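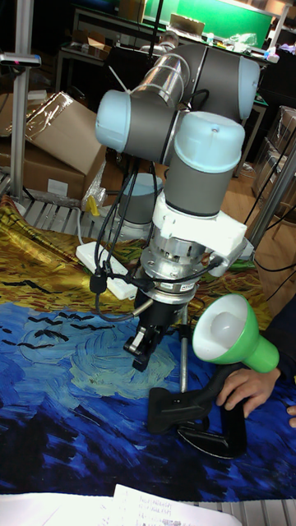 ok planner thread, day whatever of the Cilton rewrite

replan was stalling at 242 ms every time the wrist got near straight down. Blamed the IK for a week. It was the collision checker reloading the gripper mesh on every call. every. call.

cached it, now 62 ms. Geeta found it in the profiler in like ten minutes, I owe her lunch

next: depth. the painted cloth is great for feature matching, teh lamp is not. Move the light and the pose estimate wanders off. Dorin wants to retune exposure, I want to just reject bad frames

ran 3000 planning queries overnight in sim, no crashes. sim has no cables tho

will push the branch once Aslak reviews. config files are a mess, sory in advance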